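Greywater for the Broswood Street share house: my end-of-unit project report

So this is the write-up for my household water project, which ate most of my winter. The short version is that I wanted to know how much of the water leaving our laundry could go on the garden instead of down the sewer, and whether a uni student with a cordless drill and no money could make it happen (mostly yes, with one flooded path along the way).

I picked the laundry because it's the easy one. Kitchen water is greasy and full of food bits, and the shower at our place drains through the slab, so you'd need a plumber and a jackhammer. The washing machine just pumps into a tub. You can get a hose onto that in an arvo.

First I had to work out how much we use. I taped a sheet to the lid of the machine in June and made everyone write down their loads, and over the logging period we did 22 of them. Then I emptied a load into tubs to measure it, and worked out a total of almost 300 litres a week for the house. That was more than I'd guessed! Half of it was towels, and I'm looking at one housemate in particular.
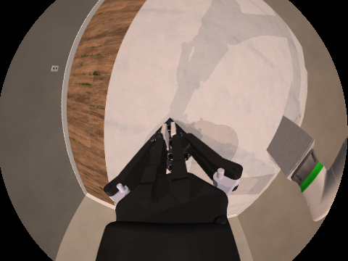 Dumisani Kekana read my draft and wrote back that the weekly total was fine as far as it went, but I'd measured a cold cottons cycle and then applied it to every load, when the quick wash uses a lot less. Fair point. I went back through the sheet, took out the quick washes and did them separately, and the figure dropped to 238 litres. I've used that one for the rest of the report.

Next was the plumbing, if you can call it that. I bought a diverter valve from Sakudham, the irrigation place behind the station, plus 16 metres of the wide purple hose. The valve matters because you need to be able to send a load back to the sewer when somebody's washing something with bleach in it. The hose runs out the laundry window, down the side path and into a mulch trench beside the lemon tree and the two feijoas.

The first trench was too shallow. Water came up over the edge and sat on the path, and it smelled pretty ordinary by the next morning. I dug it out to knee depth, filled the bottom with coarse gravel and put chunky mulch on top. No pooling after that, even with two loads back to back.

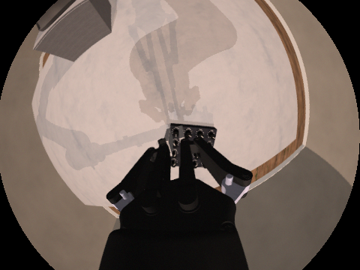
I also had to change our detergent. The powder we'd been buying was high in sodium, and clay soil like ours really doesn't enjoy that, so we moved to a low-salt liquid. Tumelo Hlongwane lent me a soil test kit and I took samples from the trench and from a dry bed near the fence. The pH was a touch higher in the trench. I wouldn't read much into it after so few weeks, and I'd want a full summer of samples before I said anything about salt building up.

Things I'd do differently: log for longer, fit a lint filter from day one (a stocking over the outlet works but clogs constantly), and ask the landlord before cutting the flyscreen. I'd also like to try a proper flow meter, so I don't have to lug tubs around the laundry again.

The hose is still connected and the lemon tree has new leaves on it. My logging sheets and the trench sketch are in the appendix, and the receipts are stapled to the back.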